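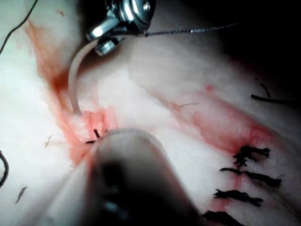
3.2 How trainees talk about their stitches

Figure 3. Curved needle and dark thread at an incision line.

We asked trainees at the Braketov skills course to keep a diary of their suturing practice, and they obliged with more feeling than we had budgeted for. The 529 entries were read by both authors, who agreed on most of them and sulked over the rest.

Tension was the commonest worry. Trainees wrote of thread that was "too tight", "far too tight" and, in one diary, "tight like my father". Slack thread was hardly mentioned, although the tutors' own notes complain of it weekly. Marras (the first author, and a tutor) takes this as proof that students don't listen. Obradović takes it as proof that tutors mumble. The data support either view.

Entries written in February, just before assessment, were shorter and ruder. Those under 200 characters dealt mainly with the chairs. We coded them as "environment" and moved on, though the chairs came back in the interviews (Section 3.4) and had plainly not improved.

Five trainees stopped writing altogether. Their final marks did not differ much from anyone else's, a finding we report with some reluctance, having designed the diary ourselves.

Filed under: Teaching & Training > Open papers

Reader comments

Damema: Is the coding sheet available? The link in 2.1 goes to a parking permit form.

Trnka: Same chairs at our place, I think.

Fulvio Marras: Link fixed. The permit form was mine.

Contact the editors | © Casetti Open Papers | Back to top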